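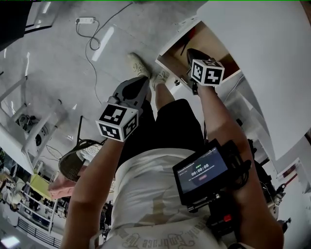

3 Stauraum und Ordnungspraxis in kleinen Wohnungen

3.1 Begriffliche Abgrenzung

Die wohnungswissenschaftliche Literatur behandelt Stauraum überwiegend als Restgröße. Erfasst werden Abstellräume, Kellerabteile und Einbauschränke, soweit sie im Grundriss verzeichnet sind; bewegliche Möbel bleiben in der Regel unberücksichtigt. Für kleine Wohnungen führt diese Praxis zu erheblichen Verzerrungen, da dort ein großer Teil der Haushaltsgegenstände in Kommoden, Schubladenschränken und Regalen untergebracht ist, die von den Bewohnerinnen und Bewohnern selbst angeschafft wurden. Im Folgenden wird deshalb zwischen baulichem und möbliertem Stauraum unterschieden. Als möblierter Stauraum gilt jedes Volumen innerhalb eines nicht fest mit dem Gebäude verbundenen Möbels, das zur dauerhaften Aufbewahrung genutzt wird.

Innerhalb des möblierten Stauraums wird ferner nach der Art des Zugriffs differenziert. Offene Fächer erlauben den unmittelbaren Blick auf den Inhalt. Drehtüren verdecken ihn und beanspruchen beim Öffnen Bewegungsfläche vor dem Möbel. Schubladen verlagern den Inhalt in den Raum hinein und machen ihn von oben einsehbar (vgl. Abbildung 3: weißer Schrank mit herausgezogener Schublade, Innenseite mit hellbraunem Holz). Diese Unterscheidung geht auf einen Vorschlag von Ghumman und Laing zurück, der ursprünglich für Küchen formuliert wurde und hier auf sämtliche Wohnräume ausgedehnt wird.

3.2 Erhebung

Die Untersuchung stützt sich auf eine schriftliche Befragung von 1325 Haushalten in Votgate und Drorenmont. Einbezogen wurden ausschließlich Mietwohnungen in Mehrfamilienhäusern. Der Fragebogen wurde unter der Leitung von Shamim Shaikh entwickelt und im Juni in drei Wohnanlagen erprobt. Nach der Erprobung wurden die Fragen zur Nutzung von Kellerabteilen gekürzt und die Angaben zum möblierten Stauraum um die Lage des Möbels in der Wohnung ergänzt.

Die Befragten ordneten ihre Aufbewahrungsmöbel sechs Gegenstandsgruppen zu: Kleidung und Wäsche, Geschirr und Vorräte, Unterlagen, Werkzeug und Reinigungsmittel, Freizeitgegenstände sowie Sonstiges. Mehrfachzuordnungen waren zulässig. Die Kodierung der freien Antworten erfolgte unabhängig voneinander durch Rongrong Han und Asif Kakakhel; abweichende Zuordnungen wurden anschließend gemeinsam geprüft und vereinheitlicht.

3.3 Ergebnisse

Geschlossene Möbel werden in beiden Städten gegenüber offenen Fächern bevorzugt. Als Begründung wird am häufigsten das Erscheinungsbild des Wohnraums genannt, gefolgt vom Schutz vor Staub. Haushalte, deren Schlafplatz sich im Wohnzimmer befindet, äußern diese Präferenz besonders deutlich. In ihren freien Antworten wird die geschlossene Front wiederholt als Voraussetzung dafür beschrieben, Besuch empfangen zu können.

Bei der Wahl zwischen Drehtür und Schublade treten Unterschiede nach Gegenstandsgruppen hervor. Unterlagen und kleinteilige Gegenstände werden vorwiegend in Schubladen aufbewahrt, Geschirr und Vorräte dagegen hinter Türen. Ältere Befragte bewerten tief liegende Schubladen günstiger als tief liegende Schrankfächer und verweisen auf den Einblick von oben, der das Knien vor dem Möbel erspart. Kritisch angemerkt werden klemmende Auszüge und der Umstand, dass die unterste Schublade in engen Fluren nicht vollständig geöffnet werden kann.

Die Gruppe Sonstiges wird in der Mehrzahl der Fälle einer einzelnen Schublade zugewiesen, deren Inhalt die Befragten nur unvollständig angeben konnten. Genannt werden Batterien, Schnüre, Ersatzschlüssel und Bedienungsanleitungen. Shaikh bezeichnet solche Behältnisse an anderer Stelle als Pufferzonen des Haushalts; der Begriff wird hier übernommen, ohne die damit verbundene Annahme einer regelmäßigen Leerung zu teilen.

3.4 Einschränkungen

Sämtliche Angaben beruhen auf Selbstauskünften. Volumina wurden nicht gemessen, sodass Aussagen über die tatsächliche Auslastung der Möbel nicht möglich sind. Haushalte, die erst kurz vor der Befragung eingezogen waren, dürften ihre Aufbewahrung noch nicht abschließend geordnet haben und wurden dennoch in der Auswertung belassen. Ein Vergleich mit Eigentumswohnungen steht aus. Die Folgen für die Bemessung von Stellflächen, insbesondere für den Abstand zwischen Schubladenfront und gegenüberliegender Wand, werden in Abschnitt 4 behandelt.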